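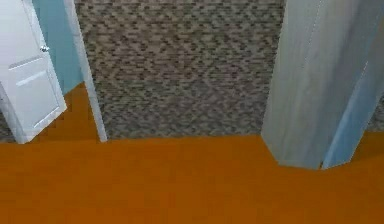 I always rinse the yogurt cups, one resident of Trandow told us, and then I stand in the kitchen with the cup in one hand and the lid in the other, and I do not know if they go together or apart. We heard this kind of answer many times during our project, and in the end it gave us our research question.

Student Projects > Environment and Society > Final Reports

Yes, But Which Bin? Understanding of Sorting Rules in the Trandow Neighborhood

1. Introduction

Our group made this report for the second-year course in environment and society. The topic is how people in Trandow, a neighborhood in the east part of Plisholm, understand the rules for sorting their household packaging. We did not study if people recycle a lot or a little. This was our first plan, but it is difficult to measure in a fair way, and people tend to say what sounds good when students come to the door. We decided to study understanding. A person can be very willing and still put the wrong thing in the wrong bin, and for the sorting plant the result is the same.

Plisholm changed its rules last year. Before, there was one container for paper and one for glass, and everything else went to the general waste. Now there are separate streams for paper and cardboard, glass, plastic packaging, metal, and food waste. The collection is done by Marinescu, a private company which has a contract with the town. All households received a folded leaflet with the new rules. In Trandow, 1,000 leaflets were delivered.

Our question was: which rules are not clear to the residents, and where do they look for an answer when they are not sure?

2. Background

In the literature for our course we found two explanations for sorting mistakes. The first is about knowledge. People do not know the rule, so they guess. The second is about convenience. People know the rule, but the container is far away, or it is full, or there is no space at home for five different bags. Most of the texts we read say that both are true at the same time, and that it is hard to separate them with only a questionnaire.

We also read about something called hopeful sorting. It means that a person puts an item in the recycling with the idea that somebody later will decide if it is right. The person has a good feeling, but the item can make more work for the plant. A greasy pizza box is the usual example in the books. In our interviews it was more often a coffee cup with a plastic layer inside, or a padded envelope.

A last point from the reading, which became important for us later, is about words. Rules are often written with the words of the waste industry. "Packaging" is one of them. In the rules, a plastic toy is not packaging, so it does not belong in the plastic stream, although it is plastic. For somebody who works with waste this is obvious. For us it was not, and we had to ask our teacher two times.

3. Method

We used a questionnaire and interviews. The questionnaire had two parts. In the first part we listed common household items and asked the person to write the stream where each item goes. In the second part we asked how sure they felt, what they do when they are not sure, and if they still have the leaflet. We wrote it in simple language and tested it on our own families before we printed it. The test was useful. One question about "composite materials" was removed after nobody at home could answer it, including us.

We put the questionnaires in mailboxes, together with a note about who we are, and we placed a collection box at the library branch in Trandow. We got back 114 completed questionnaires. After that we did 3 longer interviews with residents who wrote on the form that they would like to talk more. The interviews were in the afternoon, in the library, and we took notes by hand. Everybody was promised that their name would not be used.

For the correct answers we used the leaflet from the town. When the leaflet did not mention an item, we called the customer line of Marinescu. On two items we got different answers from two different calls, and these items we took out from the results. We think it is fair to report it, since it shows that the rules are not easy even for the people who explain them.

4. Results

4.1 Items which people sort correctly

Newspapers, glass jars and drink cans were no problem. Almost all the answers were correct, and people also felt sure. This was true for older and younger residents. Paper and glass were collected already under the old system, so the habit is strong here, and cans are easy to recognize.

Cardboard boxes were also mostly correct. Some residents wrote in the margin that the tape must be removed. The leaflet does not ask for this, so they do more work than necessary. One person wrote that she has removed tape from every box for years and that she will not stop now.

4.2 Items which people sort wrong

The difficult items can be put in two groups. In the first group are things made of two materials, for example the yogurt cup with a paper sleeve, the bread bag with a plastic window, and the coffee capsule. In the second group are things which are of the right material but are not packaging, such as an old plastic bowl, a broken drinking glass, or a frying pan.

The drinking glass surprised us the most. It goes to the general waste, as this type of glass melts in a different way than jars and bottles. Very few respondents knew this. When we explained it in the interviews, people did not quite believe us, and one asked to see where it was written. It is written in the leaflet, on the back, in small letters under the map of the collection points.

4.3 Where people look for an answer

Of all the respondents, 47 wrote that they still have the leaflet at home. But having it does not mean using it. Many described the same habit: they look at the symbol on the package, and if there is a symbol with arrows, the item goes to the recycling. Others ask somebody in the family. A smaller group search on the internet, and they complain that they find the rules of another town.
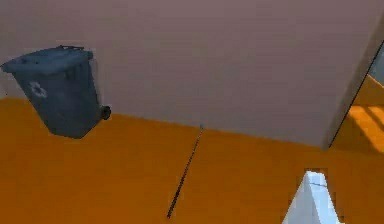

Figure 2. Wheeled recycling bin with the three-arrow symbol on the front.

The habit with the arrows needs a comment. The symbol is known by everybody, and this is its strength. The weakness is that it appears on many products with different meanings. Sometimes it says that the item can be recycled, sometimes that it contains recycled material, and sometimes, with a number inside, only what sort of plastic it is. Our respondents read all of these as "please recycle me", as one of them wrote. It is not their fault. We also read it like this before the project.

4.4 Space at home

We did not ask directly about space, and this was a mistake. It came up anyway in the free comments. Kitchens in the older buildings in Trandow are small, and five bags do not fit under the sink. Residents solve it in their own way. Some keep one mixed bag and sort it only when they take it down. Others put glass on the balcony. In one interview we heard that the family sorts very well in summer, and much less in January, when the balcony door is frozen.

5. Discussion

We think that the results support the knowledge explanation more than we expected. People in Trandow who answered us are willing, and they make the same mistakes. If the mistakes were only from laziness, they would be spread over all items, also the easy ones. But the mistakes collect around a few items, and those are the items where the rule is strange or hidden.

At the same time, we must be careful. The people who fill in a questionnaire about recycling are probably people who care about it. Those who do not care threw our paper away – we hope in the right container. So our group is not the same as the whole neighborhood, and the real understanding could be lower.

Another limit is that we only know what people wrote, and we did not look in any bins. We discussed this in the group. It would give better data, but it felt wrong to open the trash of other people, and we would also need a permit.

We compared our findings with the earlier student project Rallum, which was done under the old system. There the biggest complaint was the distance to the containers. In our material the distance is mentioned only a few times. We believe that the new collection points have helped, but the questions in the two projects were not the same and the comparison is weak.

6. Suggestions

The leaflet should start with the difficult items. Now it starts with newspapers, which everybody knows. The word "packaging" should be explained in one sentence at the top, with the drinking glass as example. The list could also be printed as a sticker for the inside of a cupboard door, which two of the persons we interviewed asked for.

We also suggest that the town and Marinescu agree on one common list, so the customer line gives the same answer every time. We sent a short version of this chapter to both in May and have not received an answer yet.

7. What we learned

The most difficult part of the work was to write neutral questions. In our first draft almost every question had the right answer hidden inside it. We also underestimated the time to type in the paper forms – it took two long evenings, and some handwriting we never managed to read. If we would do the project again, we would start with the interviews and write the questionnaire after. Then the question about space at home would be there from the beginning.

Related reports
Reusable Cups at the Plisholm Summer Market
Who Reads the Notice Board? Information in Stairwells
Food Waste in Two School Kitchens
Rallum: Distance and Recycling Under the Old System

Contact the course office | Copyright the student authors | Back to top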